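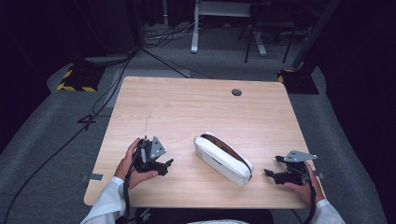

3.2 What people carry, and what they call it

I should say up front that I came to this part of the study sideways. I'd set out to ask folks in Hinwood about old school words (desk, satchel, slate, that kind of thing), and they kept wandering off to talk about the little bag they kept their pencils in. So I let them! By the end of June I had 314 usable answers on that one item alone, far more than I got for anything I'd planned.

The wording of the prompt was simple. I asked, "What did you call the thing you kept your pencils in?" and then kept quiet for as long as I could stand it. Seneviratne's earlier survey offered people a list to pick from, and I think that's why "pencil case" swamped everything else in her results. Given a blank line, people gave me pouch, purse, roll, tin, wallet, and (my favorite) "the zip," which came up only in Flevdale and only among people who'd gone to the school on the hill.

Figure 4. A soft zippered pouch of the pencil-case type, white with a brown zipper.

Soft bags like the one in Figure 4 caused most of the disagreement. Older speakers were happy to call a hard box a case, but plenty of them balked at using "case" for anything made of cloth. Anyone who started school before 1966 was much more likely to say pouch or purse, and a few got quite heated about it. Younger speakers mostly didn't care what it was made of. If pencils went in, it was a case.

I also want to flag the 14 people who gave two words and wouldn't choose. I first coded them as "mixed" and moved on, but Necati Kaplan, who read an early draft, thought I was throwing away the good stuff, and he was right. When I went back to the recordings, nearly all of them used one word for their own bag and another for their children's. I've since given them a separate row in Table 2, and the totals there won't match the ones in the talk version of this paper, which I gave on 8 April 2023.

There's a wrinkle with the Cesano group. Those 40 interviews were done in kitchens, usually with a second family member chiming in, and you can hear people changing their answer to match whoever spoke first. I kept them in the main count but left them out of the age comparison. Running it with them included softens the split between pouch and case a little, though the direction stays the same.

The word "tin" needs its own discussion, so I'll pick it up in 3.3 along with lunch boxes.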